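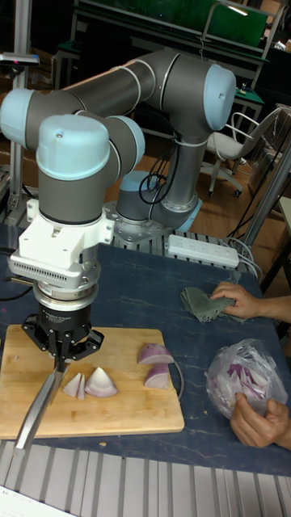

Slide 1 – Good evening and why hedges

Hello everyone, thank you for having me back in Wesau. Wait for people to sit down. Say hello to Annelies Tanner, who taught me to lay a hedge and is in the second row.

Ask for a show of hands: who walked past a hedge on the way here? Who could name three plants in it? (Most hands go down. Mine would have too, before I moved to Plondport.)

I love hedges. I want you to leave tonight wanting to stick your head in one.

Slide 2 – How I got started

The lane behind my house in Plondport has a hedge on both sides. For years I thought of it as a green wall with brambles in it. Then one June evening I stopped to tie my shoe and heard it. The whole thing was humming! Bees on the bramble flowers, something rustling at the bottom, a wren shouting at me from the middle.

I went home and got a notebook. First evening: 11 kinds of plant in one short stretch, and I'd been walking past them twice a day.

Pass the notebook round. Ask for it back this time.

Slide 3 – What a hedge is made of

Hawthorn first, it does most of the work. Then blackthorn, hazel, field maple, dog rose, a bit of holly. Bring out the twigs in the jam jars. Careful with the blackthorn, the thorns go deep and the scratches can turn nasty.

Quick way to tell the first two apart in spring: blackthorn usually flowers on bare twigs, hawthorn mostly comes into leaf first and flowers afterwards. People remember this one, so say it slowly and say it twice.

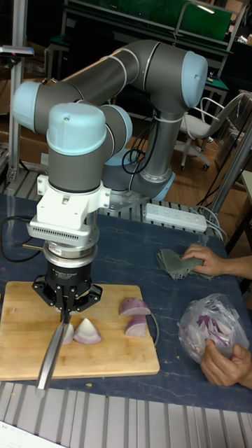 Then there's the bottom of the hedge, which gets forgotten because you have to kneel down to look at it. Dead leaves, moss, beetles, the odd toad. Hedgehogs need a thick bottom to a hedge (pause, somebody always laughs) and a gappy one is no good to them at all.

Slide 4 – Laying a hedge

Leave it alone and a hedge slowly turns into a row of trees with nothing underneath. Laying it brings it back. You cut each stem nearly through, close to the ground, and bend it over so that it's still joined by a strip of bark and living wood. It looks brutal. By summer there are new shoots coming up from the base – I still can't quite believe it every year.

Our stretch at Pulgate is 46 metres and took four of us most of the winter. Fabian Ruchti did the stakes. Heidrun Reisinger did the binding along the top and was much neater than me.

Show the billhook. Keep the cover on until the front row has been warned.

Slide 5 – When to cut

Winter, well before the birds start nesting. If you only have a garden hedge, try trimming one side this year and the other side next. You'll keep some berries, and the thrushes will find them.

Expect the question about leylandii. Be kind.

Slide 6 – Try it yourself

Pick any hedge you can reach on foot and visit it at roughly the same time each month. Write down what's in flower and what's making a noise. Pencil works better in the rain.

Pulgate walk: meet at the lower gate at 9 in the morning, wellies please, dogs on leads. Names to Heidrun at the back.

Questions, then tea. Collect the jam jars before the tea.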